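Cudcombe Test Kitchen
Table Layout Working Group
Minutes, April meeting

Start: 2:00 p.m.
Place: prep room, at the table

1. Minutes of the last meeting

Accepted with one correction. Under item 4, "paper" should read "tape." The action on paper was closed in March and should not have been carried over.

2. Matters arising

2.1 The shelf labels ordered through Grinditz have arrived and are in the supply drawer. Closed.

2.2 The request for a second drawer organizer is on hold until the drawer itself is repaired. The left runner sticks. Open.

2.3 The written layout sheet still shows the old board position. It is to be replaced after this meeting by a sheet that follows item 3 below. Open, carried to item 7.

3. Tape lines and the board position

3.1 The group reviewed the zones marked on the table in blue painter's tape. The purpose of the zones is unchanged: an item that has a zone goes back to that zone when work stops, and anything without a zone goes back to the shelf.

3.2 The bamboo cutting board was discussed first. It is the item most often moved and most often put back askew. The current sheet says "board near the tape corner," which can be read in several ways. The group agreed that the position should be given by reference to a single line and a single corner of the board.

3.3 It was noted that the lines were laid by hand and do not run perfectly straight. Any rule that asks for the board to be square to the tape will therefore give a slightly different result depending on which line is used.

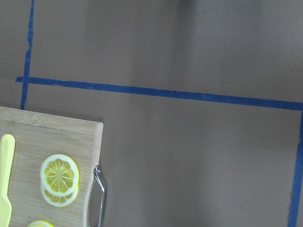

Ugwu objected to fixing the board by the tape at all. Tape gets replaced, the new strip never lands quite where the old one was, and the board then drifts along with it. The table edge does not move and should be the datum. If people find the table edge awkward to measure from, a printed spacer could be left in the drawer.

3.4 The group discussed the objection. Measuring from the table edge is more repeatable but slower, and the daily users are unlikely to do it each time. A spacer would solve the speed problem if it is not lost.

3.5 Decision: the table edge is the datum for laying tape. The tape is the reference for placing items day to day. A spacer is to be cut and tried until the next meeting.

4. Items on the table

4.1 The group went through the item list for the citrus slicing setup. The list as circulated had grown by addition, and several entries used different names for the same thing. "Scoop," "ladle" and "server" all appeared for one metal scoop. The name "scoop" is to be used from now on.

4.2 The lemon slices and the yellow toy knife are to be listed together with the board as one set. They are used together and put away together.

4.3 The clear glass cups stay on the metal tray. It was asked whether they should stand or lie. Laid on their sides they are easier to inspect for chips, but they can roll if the tray is lifted without care. No change for now. The tray is to be carried with two hands and kept level.

4.4 The mug tree remains on the right side. A request to move it to the back was declined, as the pegs would then be hard to reach past the bowl and the dish rack.
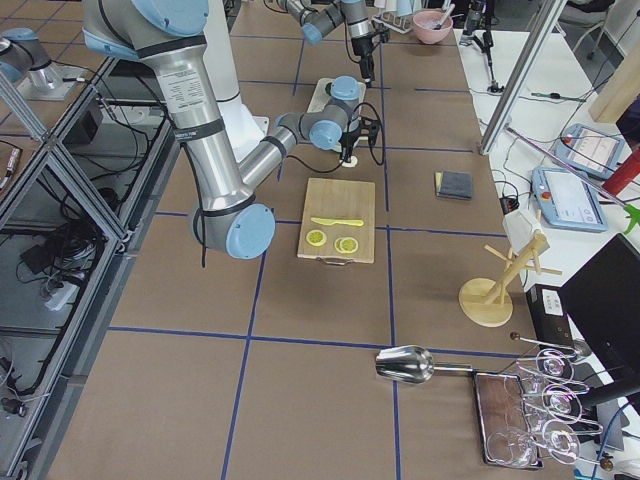

4.5 The sponge and the dark gray cloth have no entry of their own. They are to be added as one entry, "wiping set," with a zone to the right of the board. The cloth is to be folded before it is put down.

4.6 The pink bowl and the white utensil are to be entered on one line. The small wire dish rack gets a separate line, since it is also used in the other setup.

4.7 The small wooden board at the back was queried as a possible duplicate of the bamboo board. It is not a duplicate. It is to be listed as "small board" and the bamboo one as "large board."

5. Condition of the tape

5.1 Wear was reported where lines cross. The strips lift first along the edges, and wiping across a lifted edge makes it worse. Creases were also noted away from the crossings. These were judged cosmetic and need no action.

5.2 Two methods of repair were compared. Patching puts a short piece over the worn stretch. It is quick, but it adds a layer, and the patch has edges of its own that can lift. Full replacement takes the whole strip up and lays a new one from end to end.

5.3 Decision: replace the whole strip where pieces have come away from the edge. Do not patch. Creased strips with sound edges stay down.

5.4 Cloths are to be drawn along the tape and not across it. The microfiber cloths are suitable for this. The scouring side of a sponge is not to be used on or next to a line.

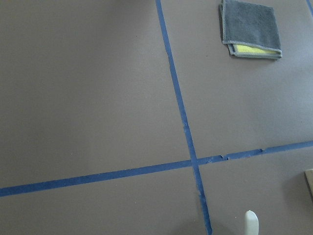
5.5 Short fragments left over from earlier layouts are to be checked against the new sheet before anything is removed. A piece that looks like a leftover may be the end of a line still in use.

5.6 Tape stock stands at 5 rolls. This is enough for the replacement work. The Virkura order form is to be kept on file in case the stock drops to 2.

6. Storage

6.1 The shelf under the window is full. The spare trays are to go to the lower cabinet, flat and unstacked where possible.

6.2 Spare cups are to be kept in their dividers. Paper cups may be nested.

6.3 The spacer in item 3.5 is to be 600 mm long, with one end marked as the table end. It is to be stored in the supply drawer, on the side that opens freely.

7. Actions

7.1 Issue new layout sheet with the board position, revised item names and the wiping set. Sheet to fit on one page.
7.2 Cut and mark the spacer. Ugwu.
7.3 Replace worn strips, measuring from the table edge. Remove residue before laying new tape.
7.4 Check fragments against the new sheet. To follow 7.1.
7.5 Move spare trays to the lower cabinet.
7.6 Repair the left drawer runner, then reopen item 2.2.

8. Any other business

The overhead light switch is to be labeled. The group asked that the item list be pinned next to the table as well as kept in the folder. Agreed.

Next meeting: May, 2:00 p.m., same room.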